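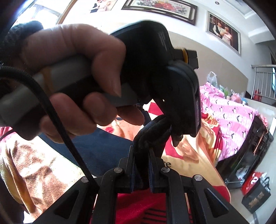 # Hands at Work: A Conversation With the Head of Hand Therapy at the Khurana Center

The hand therapy service at the Khurana Center in Brumthorpe received 629 referrals in its last reporting year. Most came from family doctors in Brumthorpe and Gendside, and a growing share came directly from employers. The head of the service met with the center's newsletter in July to discuss what brings patients in, what the service asks of them, and where it would like to see changes.

The typical patient, in the therapist's account, does not arrive after an accident. "People expect us to be treating cuts and broken fingers, and we do see those," the therapist said. "The larger group has had an ache at the base of the thumb, or numbness at night, for the better part of a year. They have been shaking it off in the morning and going to work."

Patients come from a wide range of jobs. Hairdressers, pastry cooks, dental hygienists and warehouse packers all appear regularly on the schedule, as do new parents, whose wrists are often strained by lifting an infant under the arms. Office staff are a smaller part of the caseload than the public tends to assume. The therapist attributed this partly to better keyboards and partly to the freedom many office workers have to get up and do something else.

## The first visit

A first appointment lasts most of an hour. Much of it is spent on questions about the working day: how long a task lasts, whether it can be put down, how cold the room is, and whether gloves are worn. Patients are encouraged to bring the tool or utensil that causes them the most trouble.

"A measurement of grip strength is useful, but it tells me what the hand can do once, in a quiet room," the therapist said. "I would like to know what it has to do at four in the afternoon. When someone brings in their own shears or their own piping bag, I learn a good deal in 2 minutes."

The service pays particular attention to how tightly a patient holds an object. Many people use far more force than a task requires, and the habit is difficult to notice from the inside. Patients are asked to ease their hold gradually until the object begins to slip, then tighten it slightly. Several have reported trying the same exercise with a steering wheel on the drive home.

## Rest, splints and exercise

Asked about splints, the therapist was cautious. A night splint can be of real help to a patient with numb fingers, and the service fits them often. Wearing one through the day is a different matter, as the work may simply move to the elbow or shoulder. "I would prefer that nobody buy a splint and wear it for three months without advice," the therapist said. "We then have a stiff wrist to treat as well as a sore one."

Home exercises are kept short. The standard program takes 15 minutes a day, divided into sessions of 5 minutes, and is printed on a single sheet. An earlier version ran to four pages. Patients were polite about it, the therapist recalled, and very few of them followed it.

## Working with employers

For the past two years the service has run workplace visits at Muno, a commercial bakery on the Gendside road. Therapists observe a shift, speak with staff on their breaks and submit written suggestions to the plant. Changes made so far include a lower bench for hand finishing, and a rotation that moves staff between tasks more than once in a shift.

The rotation was not popular at first. Experienced staff took pride in their own stations and did not welcome being moved. "That was a fair objection, and we had not given it enough thought," the therapist said. "The schedule was redrawn with the people who work it - that should have been done at the beginning."

The therapist declined to say whether the visits had reduced injuries, noting that the bakery had also hired additional staff during the same period. A review is planned once another year of records is available.

## Seeking help early

Members of the public are advised to speak with a doctor if numbness wakes them repeatedly, if they begin dropping things, or if a finger catches when it is straightened. A sudden loss of feeling or movement calls for urgent care.

Appointments with the hand therapy service require a referral. Employers in Brumthorpe and Gendside may request a workplace visit through the center's front office, and the exercise sheet is available at the reception desk in regular and large print.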